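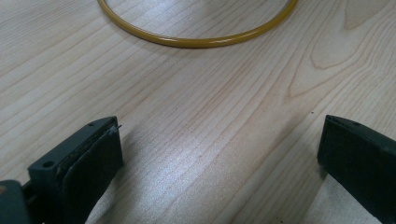

Caring for a Clear-Finished Wooden Tabletop

Applies to: pale wooden tables with a clear factory or shop-applied finish
Tools: two lint-free cloths, soft brush, bowl, desk lamp or flashlight
Supplies: mild dish soap, water, white mineral spirits, finish-safe furniture polish (optional)
Time: 17 minutes for routine cleaning, longer if there are rings or scratches

Most damage to a pale tabletop is damage to the finish. The wood underneath is usually sound. The steps below clean the surface, show how to read the marks on it, and cover the small repairs that can be made without stripping. They do not apply to oiled or waxed tops, which need a different routine (see the Marken page on oil finishes).

Before you start

Identify the finish. Put a drop of water in an inconspicuous spot, such as the underside of an overhang, and leave it for 5 minutes. If it stays beaded, the top is sealed and you can continue. If it soaks in and leaves a dark spot, stop. The finish is worn through or was never a film finish.

Clear the table completely. Lift objects straight up and do not slide them. Grit caught under a mug, a hoop or a lamp base will cut a fine line in the coating, and on light wood such lines show up as soon as the light is low.

Step 1. Inspect under raking light

Turn off the overhead light. Hold the lamp close to the level of the tabletop at one end and look toward it from the other. Overhead light tends to wash out the grain in the middle of a satin or gloss top and hides scratches there, so do the middle twice, once from each end.

Note the direction of the grain. Straight, parallel lines are easy to follow. Where the board shows nested arches (cathedral figure), work along the long axis of the arches and ignore the curves.

Mark defects with low-tack tape placed beside them. Do not put tape directly on a lifted or flaking edge.

Step 2. Remove dry dust

Brush with the grain toward one edge. Follow with a dry cloth, folded, turned to a clean face after each pass. Do not use the rough side of a sponge or a paper towel.

Step 3. Wash

Mix 2 drops of dish soap into a bowl of lukewarm water. Dip the first cloth and wring it until it no longer drips. Wipe in the direction of the grain in overlapping strips. Wipe again with plain water, then dry at once with the second cloth. Standing water at a board joint will raise the edge, and the ridge can be felt long after the top has dried.

Sticky residue that survives washing (tape adhesive, marks from rubber feet) can be taken off with mineral spirits on a corner of cloth. Test underneath first. Open a window and keep away from flames. Lay used cloths flat outdoors to dry before disposal.

Step 4. Treat marks

White haze or ring: moisture in the finish. Leave the table uncovered in a dry room overnight. Many light marks clear without treatment. If one remains, rub lightly with a non-abrasive polish, with the grain, and check after every few strokes.

Dark ring: moisture has reached the wood. Polish will have no effect. The area has to be sanded and refinished.

Yellow or brown stain under a rubber or soft plastic object: usually plasticizer migration. Mineral spirits may lighten it. If the stain is in the coating itself, it is permanent until the coating is removed.

Fine scratches: clean, dry, and apply a thin coat of polish. This fills the scratch visually and has to be repeated. Deeper scratches that catch a fingernail need a matching clear coat, applied with a fine artist's brush in 3 thin layers and leveled when fully cured.

Step 5. Protect

Polish is optional. If you use it, choose one without silicone. Silicone interferes with any later refinishing and is difficult to remove. Apply to the cloth and not to the table. Buff until a fingertip leaves no trace.

Keep rubber rings, cords, gaskets and soft vinyl mats off the finish for long periods. Felt or cork under them is enough. Replace felt pads when they feel hard or hold grit.

Maintenance schedule

After use: wipe spills, dry the surface.
Weekly: steps 2 and 3, with plain water if the top is only dusty.
Twice a year: full inspection under raking light. June is a convenient month for one of these, when windows can stay open during any work with solvent.

Common errors

Too much water. The cloth should leave a film that dries within a minute.
Vinegar or ammonia cleaners. Both can dull clear coatings over time.
Rubbing in circles. Swirl marks are far more visible than straight ones on pale wood.
Polishing over dirt. This seals grit into the film and makes the next cleaning abrasive.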